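Trostia Desk Chores
Student recordings of people tidying desks, for robots that would like to learn how

README, July release

What you get

Trostia Desk Chores is a set of first-person videos made by the student robotics club at Moffat College. Each clip shows one person doing one small job at an office desk: wiping a keyboard, coiling a cable, putting pens back where pens go. There are 154 clips at 2 participants per chore, and 6 chores in all. No clip runs past 60 seconds, a limit set after we watched our first hour of footage in one sitting.

We built it for our own entry in the Hivance student challenge, where a two-armed robot has to leave a desk cleaner than it found it. Our robot placed the sponge on the floor with great confidence and drove over it. The data held up better than the robot did, so we're sharing the data.

The chores

wipe_keyboard
wipe_desk
sweep_crumbs
sort_pens
coil_cable
close_lids

The last one covers the gray hinged lids over the cable trays. It was meant as the easy warm-up chore. Please see Known problems.

How the clips were made

Participants stood at a desk and looked down at their own work. We gave them the name of the chore and a cloth or brush if the chore called for one, and that was the whole script. Early on we wrote out full instructions, and everyone moved like they were defusing something. The clips from that period are gone and will not be coming back.

Keyboards got the most attention. They are a miserable surface for a robot: bumpy, light enough to skate away when pushed, and full of edges that grab cloth. People handle this without thinking. They pin the thing down with one hand and rub with the other. Our first policy used one arm for everything and chased the keyboard to the back of the desk. 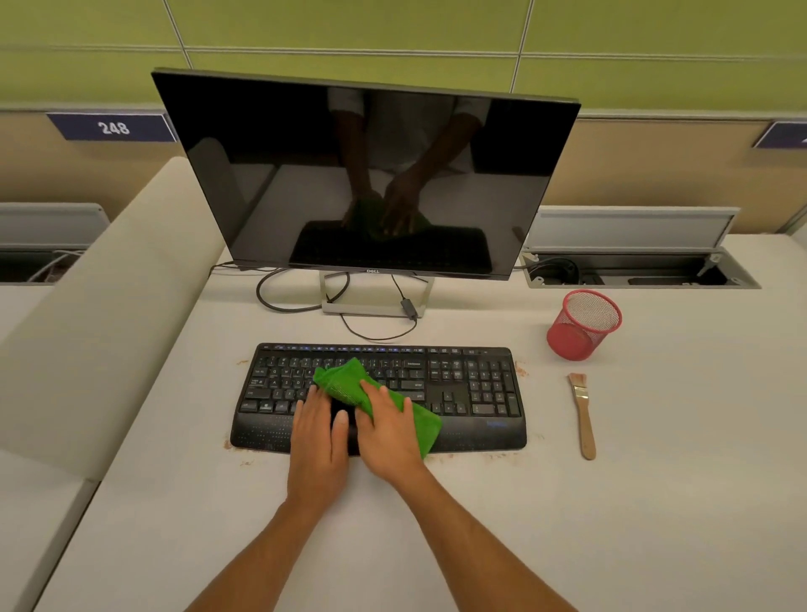

Moffat College Student Robotics Club — Desk Team

For wipe_keyboard, the label we care about most is the holding hand. A flat left hand across the lower keys and palm rest gets the tag "brace", and the hand pressing the green cloth gets "wipe". Only the hand doing the rubbing counts as wiping, even if the other one has cloth draped near it. We argued over this for most of an evening and the minutes are not fit to publish.

Crumbs are labeled per clip as "present" or "absent", with no attempt to say how many. Brown specks on a white desktop are easy. Anything sitting between black keys is left to your imagination, as it was to ours.

Labels

Every clip has a plain text file with the same name. Each line holds a start time, an end time, a hand (left, right or both) and a verb. The verbs are brace, wipe, pick, place, sweep, coil, close and idle. Idle means the hand is in view and doing nothing useful. It's a popular verb.

Objects get names too, in everyday words: keyboard, cloth, brush, pen holder, monitor, cable, lid. An early version used "peripheral" for half of these, and Gøran Granström, who did the labeling, quietly replaced them all overnight. We let him.

Known problems

Dark monitors reflect. If your hand detector reports four hands and two cloths, check the screen before you celebrate. We mark these clips "mirror" in the notes column and leave them in, on the theory that real offices also contain monitors.

Cloth masks are rough wherever the cloth bunches up between the fingers. Don't use them to measure area.

In close_lids, several lids were already closed when the clip starts. Participants closed them anyway, by patting. These are labeled "close" and we stand by it.

Left-handed wiping is rare. If your robot needs it, flipping the video works until you want to read a key label.

Baseline

The Rarnico folder holds our training code, named after the first laptop it ran on and, sadly, the only one. It learns bracing fairly well and wiping less well. It can't tell when to stop. Pull requests about stopping are read first.

Using it

Free for classes, clubs and student competitions. Anyone else, please ask. Keep this file with the clips, and don't try to work out who the participants are from reflections or desk labels.

Fixes to labels go in the issues page, with the clip name and the time in seconds. "The one with the crumbs" does not narrow it down.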